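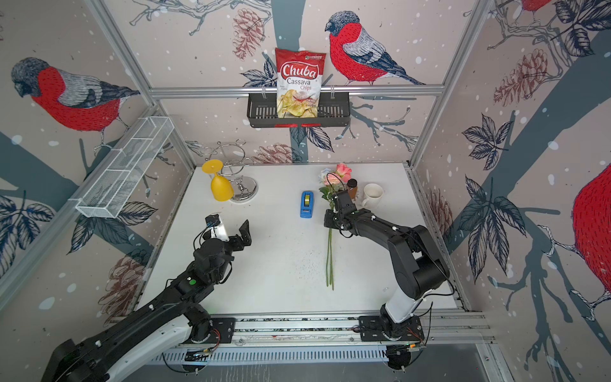
To: Clesow Allotments list
Date: 11 July 2019
Subject: Re: water on the lower plots

Replying to the message from Mirnness earlier in the week, which I quote so that newer members can follow:

> The tap by the lower gate has been a trickle since the cold snap.
> Is it the main or just our branch? Also, can we move to fortnightly
> watering over winter, and is the Rinivcombe tank still available?

It is our branch. The main was checked at the meter and the pressure is fine. The fault is in the old poly line between plot 23 and the lower gate, and the plumber from Coste has quoted for replacing the lot.

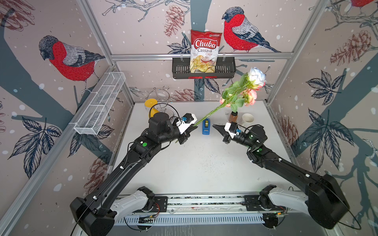
Winter watering is up to each plot holder, but most beds need very little in July. Garlic and broad beans will manage on rain. If you are putting in bare-root stock, water it in well once and then leave it alone until the buds move. Roses in white and peachy pink like these are popular along the top fence, and they want the same treatment, with a good mulch kept clear of the stem. Please don't prune onto the path – the barrow wheels have had enough punctures.

What has been agreed so far:

1. The lower tap stays off at the valve until the line is replaced. Use the one beside the compost bays. 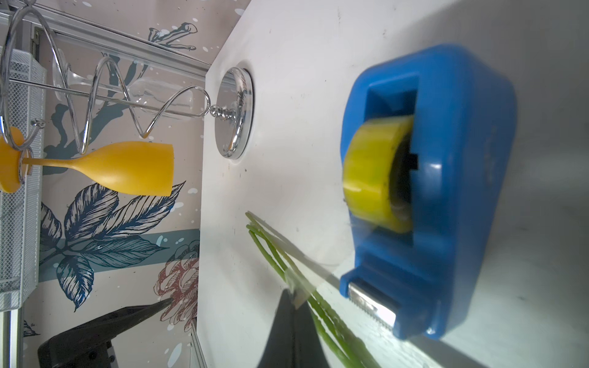

2. The Rinivcombe tank is available. It holds 200 litres and has to be filled by hose, so let the list know when it is getting low.

3. The repair comes to $127 for parts, paid out of the plot fees. Labour is billed separately and we don't have that figure yet.

4. Trenching will take 2 days. Anything planted over the line should be lifted beforehand, and the line is marked with pegs.
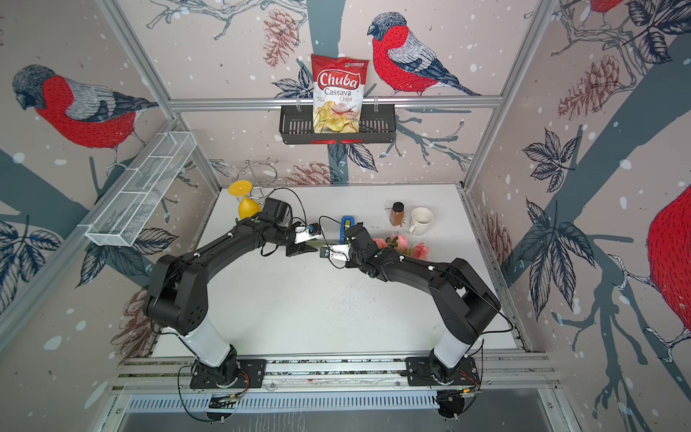 Will plot fees go up to cover the work?
Fees stay as they are for this year. Next year's will be set at the spring meeting, once the labour bill is in.

If your plot is between the pegs and you can't get down to lift your plants, reply to the list and somebody will do it for you. Pots are stacked behind the shed.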